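4. Method

The study compared three table layouts in the shared project room at Holon, to find out whether layout affects how long groups stay and how often they move furniture. The room is open to all second-year students and cannot be booked. Observations were made on paper by Erick Urio and checked against the door log each Friday.

Layout A used long rows, as supplied by Harnetti. Layout B used round tables for small groups. Layout C combined the two, with the round tables placed nearest the door. Each layout was left in place for the same number of teaching days, and the heating and lighting settings were not changed between them.

The room during a working session: 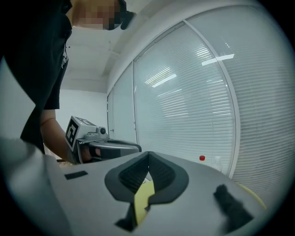
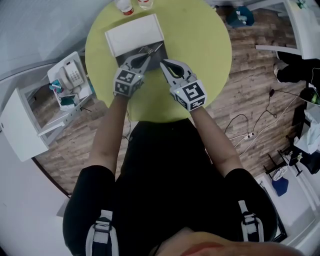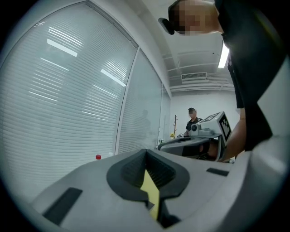 4.1 Recording of visits

A visit was defined as one person entering and remaining for longer than five minutes. Shorter stays were logged separately and left out of the averages. The door log held 1336 entries, of which 844 met the definition. A further 182 could not be matched to the paper sheets - mostly entries after six in the evening - and were removed before analysis.

4.2 Noise

Sound level was measured with a Goltitz meter placed on the same shelf for all three layouts. Readings were taken on the hour. The meter was moved by cleaning staff twice in December, and the readings for those days are marked in Appendix B.

5. Results

Median stay was longest under Layout B and shortest under Layout A. Layout C fell between them but showed a wider spread. Furniture was moved most often under Layout A, usually to turn two rows to face each other. Noise levels under B and C were close enough that the difference may be due to the meter, which was not recalibrated.

The questionnaire drew 208 replies. Most complaints concerned sockets, which the Phromma floor plan shows only along the outer walls. This was outside the scope of the study but probably affected where people chose to sit, particularly in the afternoon.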